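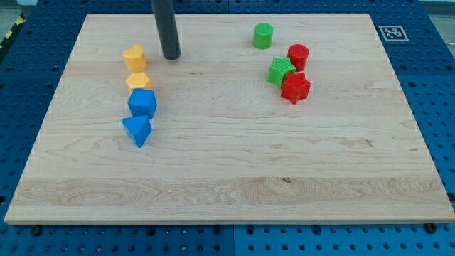 Eight shape blocks on a maple board, two each in yellow, blue, red and green.

How to Finish a Maple Play Board for Shape Blocks

A flat board makes a good home base for a set of small shape blocks. It gives a child a clear place to work, it keeps the pieces off the carpet, and it can be carried to the kitchen table and back again without much trouble. You can buy one, but a single piece of maple and an afternoon of sanding will get you the same thing for less money.

These directions cover choosing the board, sanding it, oiling it, and setting out a few simple activities once it is ready. The blocks themselves are plastic and need nothing more than a wash.

What you need

One maple board, planed flat on both faces
Sandpaper in coarse, medium and fine grits
A sanding block
Food-safe mineral oil or a board oil
Two or three lint-free cotton cloths
A soft pencil
A set of small shape blocks

I used the Ferel board oil, which comes in a small can and has almost no smell. Plain mineral oil from the drugstore works too, but it takes longer to soak in.

Choosing the board

Maple is hard, pale and close-grained, so it stands up to being knocked with blocks and does not shed splinters easily. Mine came from the offcut bin at Spahić, a lumberyard that sells short lengths cheaply because furniture makers do not want them. Ask at the counter if you do not see a bin. Most yards have one somewhere.

Lay the board on a surface you know is flat and press on each corner in turn. If it rocks, put it back. A slight cup can be sanded out, but a twist cannot, at least not by hand.

Figured grain is a matter of taste. Swirls and ovals look good under oil and children like to trace them with a finger. A small knot is fine as long as it is tight. Push on it with your thumbnail. If it moves, or if there is a gap around it, choose another piece or keep that side facing down.

Sanding

1. Scribble lightly over the whole top face with the soft pencil. The marks show you where you have sanded and where you have not.

2. Wrap the coarse paper around the sanding block and work with the grain until the pencil marks are gone. Keep the block flat. Tipping it near the ends will round off the surface and the blocks will wobble there.

3. Repeat with the medium paper, then the fine. Brush off the dust between grits.

4. Ease every edge with the medium paper. Three or four passes at an angle will take off the sharpness. Do the corners last and round them a little more than the edges - they are what a child will bump into.

5. Turn the board over and give the back the same treatment. It can be rougher than the front, but it should not scratch a table.

6. Wipe both faces with a barely damp cloth and leave the board to dry. The damp will raise the grain and the surface will feel fuzzy. Sand once more with the fine paper, very lightly.

Figured areas need some care. The grain changes direction in them, so go slowly with fresh paper and stop when the surface feels even.

Oiling

Pour a small pool of oil in the middle of the board and spread it with a cloth. Cover the top, the edges and the ends. End grain drinks up more oil than the faces, so go back over the ends a few times.

Let it sit for 70 minutes, then wipe off everything that has not soaked in. Oil the back the same way. Give the board a night standing on edge and put on a second coat the next day. It is ready when a dry paper towel rubbed across it comes away clean.

If you used a drying oil, follow the curing time on the can before you hand the board over, and spread used cloths out flat to dry outdoors. Wadded-up oily cloths can catch fire on their own.

Washing the blocks

Warm water and a drop of dish soap. Rinse, then dry them with a towel before they go back on the wood. Check the size of each piece before giving the set to a toddler. Anything that fits through a cardboard toilet paper tube is too small for a child under three.

Things to do with the board

Start with a few pieces. A heart, a hexagon, a cube and a triangle in two colors are plenty for a first session.

Line up: Place the blocks in a column and ask the child to name each one from back to front.

Sort by color: Mix the blocks up, then move the yellow ones to one end and the blue ones to the other.

Trace: Lay a sheet of paper on the board, hold a block still and draw around it. The heart is the hardest one to trace and may need a second pair of hands.

What is missing: Have the child look away, take one block off the board, and ask which one is gone.

Looking after it

Wipe the board with a damp cloth and dry it right away. Do not soak it or put it in the dishwasher. Store it away from radiators, and re-oil it when the surface starts to look chalky. I do mine in November, before the heating has been on long enough to dry it out.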